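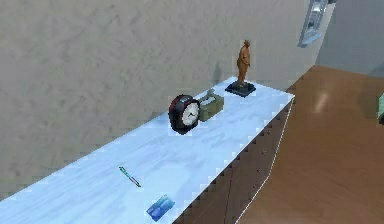 Slide 1. Desk clock on a white countertop.

Speaker notes, Fatos Popescu
Shift handover at Senton: what we learned

Good morning, and thank you for coming so early. My name is Fatos and I work in planning at the Senton bakery. My talk is about the 15 minutes between the night shift and the morning shift. (Wait for the people at the back to sit.)

Slide 2. How it was before
We had no fixed time for handover. The night people wanted to go home, and the morning people were still putting on their shoes. Messages were written on paper and left near the ovens. In March I collected all the notes I could find, 319 of them. I read every one. In 74 notes I could not understand which dough or which oven the writer meant.
(Read the funny one: "It is doing it again, be careful." Pause here.)

Slide 3. What we changed
We now pay both shifts for the same 15 minutes, from 5:45 to 6:00. The two shift leaders stand together at the mixing line and speak. They use one card with four lines: what is running, what is late, what is broken, who is away. The card must be filled in by hand. We tried a tablet from Rornex for some weeks, but with flour on the fingers it was very slow.

Slide 4. Cost
This is the part where my manager asked many questions. The extra pay is 240 dollars each week. Before the change, we were throwing away 111 trays in a normal week, mostly from batches that two people had salted or that neither had salted. I will not promise you the same result in your own centre. Our colleagues at Nastatmont have three shifts, and for them it is more difficult.

Slide 5. What is still not good
Weekends. Also, new staff are afraid to say "I made a mistake" in front of the other leader. I do not have an answer for this yet, and I would like to hear yours.

(If there is time, tell the story about the Tanguy order and the missing labels. If not, go directly to questions. Leave cards on the table near the door.)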